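How to Get Water Rings and Dull Spots Off a Marble Counter

Posted by Radka Đorđević, Dec 30, 2023

We moved into the house in November, and I fell in love with the kitchen counter before I'd even seen the bedrooms. It's white marble, pale with a bit of gray in it, and within three weeks I had put a lemon ring on it. I could have cried! If you have one of your own, pour yourself some coffee and I'll tell you what I do now.

First, figure out which kind of mark you have. A stain is darker than the stone and comes from something soaking in, like oil or tea. An etch is a dull, lighter patch left by acid (lemon, vinegar, wine, tomato sauce). Run a fingertip over it and look at it sideways with a lamp on. If the shine is gone, it's an etch, and a poultice won't help.

For a stain, mix baking soda with a little water until it's as thick as peanut butter. Spread it over the spot, going a little past the edges, then cover it with plastic wrap and tape down the sides. Leave it for 18 hours or so -- I do mine after supper and forget about it until the next afternoon. Peel off the plastic, let the paste dry out all the way, and lift it with a plastic scraper. Old oil stains may need a second or third go.

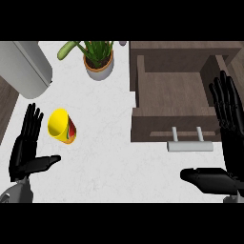 For an etch you'll want marble polishing powder. Dampen the spot, sprinkle on a teaspoon, and rub in small circles with a soft white cloth for a few minutes. Wipe, rinse, dry, and look at it with the lamp again. A deep etch that you can feel with a fingernail is a job for a stone person. If you're tempted to sand it yourself, start no coarser than 300 grit and practice on a leftover piece first, please.

Day to day, I use warm water with a drop of plain dish soap and then a dry towel. No vinegar, and no scrubby powders meant for the sink.

Sealing comes last, once the stone has dried overnight. Wipe it on, wait as long as the bottle says, and buff off every bit that's left -- dried sealer leaves a haze, and getting that off is another whole afternoon.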